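Ticket 298: Bin liner task, gripper lags behind leader arm during teleop
Opened by: Arif Sopacua
Assigned to: Chandrasekhar Alva
Site: Brurville
Status: Open

Recording demos for the liner change task. The follower arm trails the leader arm by a noticeable amount once the fingers close on plastic. Free motion looks fine. Out of 98 episodes I had to throw away five where the liner slipped before I could lift it.

Tried so far:
Restarted the teleop node. No change.
Swapped the USB cable on the leader side. No change.
Lowered the grip force limit. Lag is shorter but the fingers lose the bag more often.
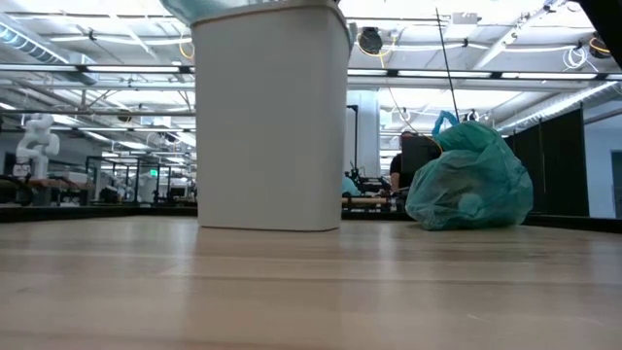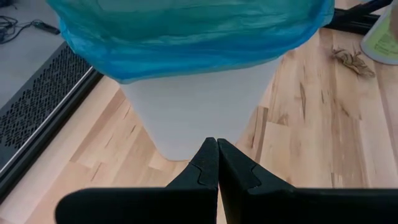 Fixed camera (first) and wrist camera (second), bin with liner on the table.

Reply from Chandrasekhar Alva, 14 March 2020
Check the filter setting on the gripper channel. It was raised to 198 ms for the Ellesitz job and may not have been set back. Please send the log for one bad episode and one good one.

Reply from Arif Sopacua
It was still at 198. Set back to default and the lag is mostly gone. Slipping not retested yet. Logs attached.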